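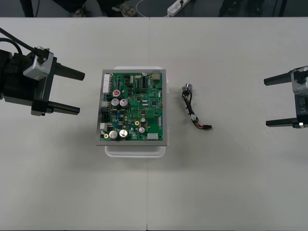 What I'd budget for before the second arm shows up

Reading time: 4 min

Search this site
Enter keywords

5 January 2021

A few of you wrote in after the September issue asking what our two-armed bench at Pillbridge is costing us, and whether I'd do it again. Short version: yes, but I'd move the money around. Longer version follows, so grab a coffee!

The job we picked was connector work. A green board in a gray metal frame goes on the table, a wire harness goes next to it, and the arms are supposed to bring the two together. On paper it's the dullest job in the building, and I argued for it on exactly those grounds. I still think I was right (mostly). Where I went wrong was the spreadsheet. I had one fat line for the robot and one skinny line called "everything else," and it was the skinny line that kept me up at night.

Let's start with fingers. The grippers on our bench have plain black parallel fingers, and they're fine for picking up a boxy plug. Wires are another matter. A harness has a round metal connector at one end, a rectangular plug at the other, and a floppy bundle between them that lies however it feels like lying. I had put down money for one set of fingertips. Please put down money for 4 sets, and assume you'll throw a couple of them in a drawer and never look at them again. We had ours cut by Lumenta, a small shop across town, and I liked that I could walk in with a harness in my hand and point at the bit that was giving us trouble.

Then there's the tray. Right now our board sits on a translucent white plastic tray, which is cheap and cheerful and perfectly good while you're working out your moves. For anything you want to run all day, you'll want a proper nest that puts the board in the same spot every time. I left this out of the first plan completely. The quote from Gilus for two nests came to $3,000, and I had to go back and ask for it in a separate request, with my hat in my hand. Don't be me. Get the nest quote before you sign for the arms, even if the drawing is rough.

Tables! Nobody in purchasing wants to talk about tables. Ours is white and made of two sections, so there's a seam running down it, and I'd pay for a single top if I were starting over. A white top is great for seeing parts (black wires really pop), but it also shows every shadow, and that matters if you're planning on vision. Ask your lighting supplier for a loaner before you buy. I asked for a loaner after I bought.

Power and floor space deserve their own line too. I'd planned around the table and given no thought to the floor behind it, where the stands and equipment legs and power strips all want to live. Measure the whole footprint, with room to walk, and price a couple of new outlets while the electrician is there for something else. It's so much cheaper than a second visit.

The other thing I'd set aside is scrap. You are going to want boards and harnesses to practice with, and they shouldn't come out of production. Our Kusemside line gave us a box of rejects with dead chips but good connectors, and those have been worth their weight in gold. If you don't have rejects, buy spares. Harnesses wear out faster than boards do, at least on our bench, so order more of those than feels sensible.

As for time, I had 2 weeks in the plan for setup and I'd now write 6. That's with someone on it every day. If your someone also runs the test station and answers the phone, well, you know your own shop.

I'm putting in for next year's money at the end of the month, and the fingertips and nests each get their own row this time. If anybody has priced a quick-change setup for fingers, hit reply and tell me what you paid. I'm collecting numbers and I'm not too proud to borrow yours.

Recent items
Leasing or buying: how we worked it out for the Kusemside line
Spare parts we keep on the shelf at Pillbridge
Reading a fixture quote without falling asleep
September mailbag: lights, lenses and loaners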